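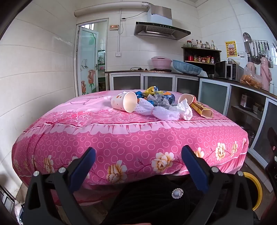 The shared kitchen at Litdale, midway through sorting: cups, wrappers and mesh nets on the table.

Litdale Shared Kitchen: Progress Report to the Drandard Fund
July 4, 2023

We have had a really good first stretch, and it's a pleasure to write this one! When the Fund agreed to support the kitchen waste project at Litdale, we promised to cut down what goes in the general trash, give residents a sorting routine they could keep up, and make the kitchen a nicer place to cook and sit. The first two are moving faster than we expected. The third is coming along, with one delay explained below.

Where things stand

The kitchen serves 44 households across the two Litdale buildings, and 17 of them have signed up for the sorting routine so far. Our target for this point was nine, so we are delighted. Most joined after the open evening, when we put out soup and bread and let people try the new bins for themselves. Several went home and came back with a bag of their own packaging to ask where it all belonged, and we stayed a good hour longer than planned.

The routine is simple. Whatever is left after a meal or a snack goes in one heap on the table, and we go through it together before anything is thrown out. It sounds like extra work, but it takes only a few minutes and it has taught us a lot about what people buy. The pile in the photo is quite typical: a couple of paper cups, some wrappers, a long cardboard box, a tissue, and that puffy lavender-white net. The box is the easy one. Everything else started a conversation.

What we are learning

Paper cups cause the most arguments by far. Many residents had been putting them in with the paper, and our hauler, Durkik, doesn't want them there. We have put a card over the paper bin saying so in large type, and fewer are turning up in the wrong place.

Mesh is our happy surprise. We had it down as plain trash, and then the sewing group asked if they could have the clean pieces for scrubbers and soap pouches. There is now a jar for it by the sink, and the jar has been emptied twice. The first batch of scrubbers is already in use on the big pots (they are excellent on burnt rice).

Wrappers are still a problem. The shiny kind can't go to Durkik at all, and we have not found a local drop-off that takes them in small amounts. For now they go in the general trash. We are keeping one large bag back to show to the Moriarty depot, which may be willing to take them if we can bring a full load every quarter. We'll know more after our visit there later in July.

The room itself

People are using the kitchen more, and we think the small changes have helped. The pink tablecloth with the big golden-centered flowers was a resident's suggestion, and it has made a bigger difference than anything in our original plan! It's cheerful, the printed ruffle along the edge gets compliments from visitors, and people sit down at that table now when they used to eat standing at the counter. We would like a second one for the smaller table by the window.

The tiled walls have been scrubbed from top to bottom and the loose tiles near the stove are fixed. The new shelf for the bins is the late item. The first one came in the wrong depth and had to go back, so the bins are lined up on the floor until the replacement arrives. They do get kicked.

Money

We have spent $673 of this period's grant. That covers the bins, the printed cards, the tile repair, and supplies for the open evening. The shelf was refunded in full and will be charged again once the right one is delivered. We are within budget on every line and are not asking to move anything between them.

Next steps

Before the next report we plan to:

Get the bin shelf in and the floor clear.
Visit the Moriarty depot with the bag of wrappers and bring back a firm answer.
Hold a second open evening, this time aimed at the households in the back building, where sign-ups have been slower.
Reprint the bin cards with pictures for the children, who are our keenest sorters and our strictest.

We would also love to have someone from the Fund come by during a mealtime. Early evening is best, when the table is busy and the sorting is going on. There will be soup.

With many thanks for your support,
The Litdale Shared Kitchen team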